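Scheduling notes, girls' volleyball, Pridaddale High

The conference moved to pool play in March. Each pool has six teams, and matches are best of three sets. Ties on match record go to set ratio first, then point ratio. Nilcombe lost a seed last season under the old head-to-head rule.

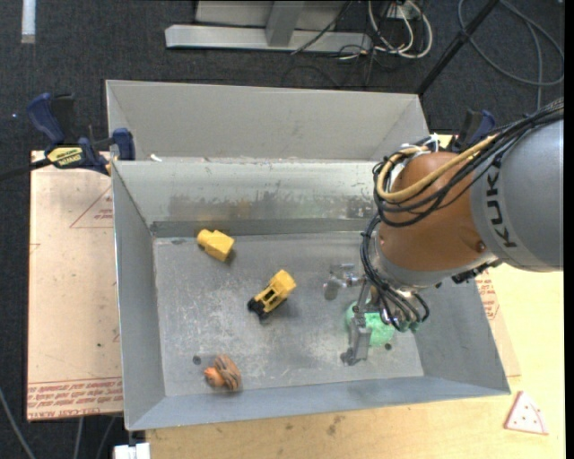
Does a forfeit count toward set ratio? It goes in as a 2-0 loss, with no points recorded for either team.

Flellik still has no home gym date.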